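Home | Posts | Garden | Workshop

Shelf day at last!

Monday, by the Zeseddale shed blogger

I've finally started on the back bench, and I'm so chuffed. Four tubs of odds and ends, all sorted by colour (grey with grey, black with black), and the old Itano drawers are going along the wall as soon as I've cleaned the runners.
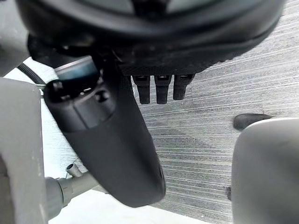
My neighbour reckons colour is a daft way to sort and I should go by size, or I'll never find a thing in winter. Maybe! I do love opening a drawer and seeing it all match, though. Next up is the 80 cm shelf, once the glue's dry.

Contact | © Zeseddale Shed | Back to top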